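About Limard

Hi, and welcome! Limard is a small distillery and bottling room run by me, my partner and our cousin Wivov (the still, that is, not a cousin, though it gets spoken to like one). We make gin, a bitter orange aperitif and, when the fruit's good, a plum brandy that sells out before I get round to putting it on the website.

I came to this from ten years behind other people's bars. I loved the work and hated the hours, and I kept wondering why the local stuff on the back shelf was so sweet. So I bought 64 litres' worth of second-hand copper, got the licence sorted (that took longer than learning to distil, I swear) and made a lot of pretty ordinary gin in the shed before I made one I'd pay for.

That one is still our main bottle. It's called Andreadis, after the street the shed was on, and the recipe has changed twice: once when we swapped the dried lemon peel for fresh, and once when we dropped the liquorice. We run it slowly and we bottle and label it ourselves, with the radio up too loud.

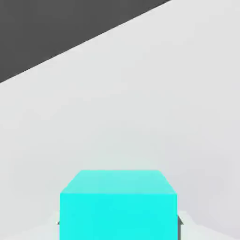
Our newest drink is Gosimis, the bitter orange one, and it's my favourite thing we've ever made. It took 115 test batches, and my partner has the notebook to prove it! The peel goes in by hand and steeps for 5 days before we touch it. We talked for ages about the colour too. I wanted something loud for the label, that bright cyan of the cube, paler and a bit minty along the top and proper turquoise down the front, and I got outvoted in favour of cream. I'm still lobbying. The drink itself is a deep amber with no added colouring, and it's lovely with soda and a fat green olive.

We make 3,000 bottles a year across the whole range and we're happy with that for now. Most of them go to bars and bottle shops within a morning's drive, and I do the deliveries myself, so if you run a venue and want to try something, just ask and I'll bring samples on the next run. Spent botanicals go to a neighbour's compost, and we take our own empties back for washing if the label's still on.

The tasting bench is open from noon on Tuesday, or any other day if you ring first. Park on the gravel, not the grass, and come round to the side door. The front one sticks.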